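Small Bears: read me first
Last touched 10/5/18

Hi, and thanks for opening this. Most people grab the zip and never look in here, so if you're reading it you're already my favorite kind of downloader. I'm Ánh Hoàng, I collect little stuffed bears, and this folder is the catalog of them. It started as a spreadsheet for my insurance and then it got away from me.

What's in the folder

There are 466 bears in the catalog right now. 400 of them have a finished entry, meaning a photo, a measured length, a color name and something in the notes column. The other 66 are half done. They have a number and a color and that's it, and if you open one and find the notes blank, I just haven't gotten to it. I work on them in the evenings and I'm slow.

Everything in here is a small bear. I do own a few big ones (one takes up a whole armchair) but they aren't in the catalog and they aren't going to be. My cutoff is 15 centimeters from the top of the head to the bottom of the foot, lying down, without pulling on the legs. People have written to me about the pulling. Please don't stretch them!

The files

bears.csv is the main table, one row per bear.
colors.txt is the list of color names I allow myself.
photos is the folder of pictures, named by bear number.
oldnotes.txt is what I typed before I had columns. I keep it for me, but you're welcome to read it.

The columns

number: runs in the order I cataloged them, which has nothing to do with how old they are. Bear 1 was simply the closest to the keyboard.

length: in centimeters, rounded to the nearest half.

color: one of 14 names, no more. I used to have things like "seafoam" and "old mint" and "that green," and I could never find anything again. Now a bear that is mostly one color gets that color, and a bear with two big areas of color gets both, with a slash in between.

pose: sitting, lying or jointed. Sitting means it's sewn so the legs come forward and it'll stay up on a shelf. Lying means it flops. Jointed means the arms and legs turn.

trim: anything on the bear that isn't bear. Ribbons, bows, vests, bells, a tiny scarf. Bows get their color written first, so "pink bow" and not "bow, pink" — I went back and fixed all of those in September and I'm not doing it twice.

eyes and nose: bead, stitched, felt, or "can't tell." I put "can't tell" when the plush is so fluffy that I'd have to dig around to be sure, or when I'm filling in the row from a photo and the bear is already back in its box.

source: where I got it, if I remember. "Wodov" is the flea market at the old Wodov parking lot, which is where a shocking number of these came from. "Gesus" is the gift shop by the bus station. "Skilirmont" means one of the three mixed boxes I bought from the Skilirmont estate sale, and those are a mess, so don't trust any dates on them. "Ó Dubhghaill" is the toy repair place that lets me dig through the unclaimed bin.

About the color names

The one I get the most email about is turquoise. I use it for anything bright that sits between blue and green, and yes, some of those look plain blue on your screen. My old monitor made them all look green, so I've been on both sides of this argument. If a bear is pale I call it aqua. If it's loud I call it turquoise. Bears like the one below are why I gave up on "cyan" as a separate name, I kept switching back and forth on the same bear!

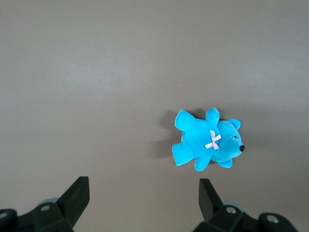
Turquoise, pale pink bow at the neck, black bead nose. Eyes: can't tell.

You'll notice the fur has a lighter shine to it in spots, on the ears especially. Plush does that when the light hits the nap, and it's one more reason to go by the color column before you go by a pixel you picked out with an eyedropper tool.

Using any of it

Go ahead. Print them, sort them, make a birthday card. I'd love a note if you do something fun with it, but you don't have to send one. The only thing I ask is that you don't sell the photos.

Known problems

Bears 88 and 89 have each other's lengths. I know which is which, I just need to fix it.
A few rows say "ribbon" and mean "bow."
The slash colors don't sort properly in some spreadsheet programs. Put them in quotes and it seems to behave.
Two of the Skilirmont bears may be rabbits — still deciding.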